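Chapter 4
Sorting Small Things

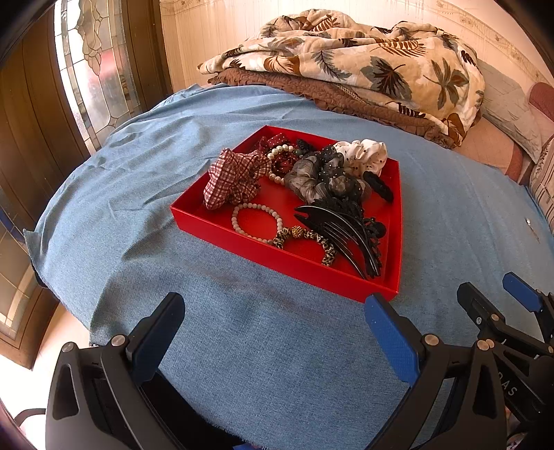 Figure 4.1 Hair accessories and bracelets in a shallow red tray.

Small items are hard to store because they differ in shape. A scrunchie can be squashed flat, but a comb clip with long teeth cannot, and it catches on whatever lies beside it. In this chapter you will sort a mixed tray into groups, first by use and then by material. Khrystyna Zakharchenko tried both ways with 37 items and kept the first. Her notes begin on page 78.

Key terms: group, category, overlap

20 shares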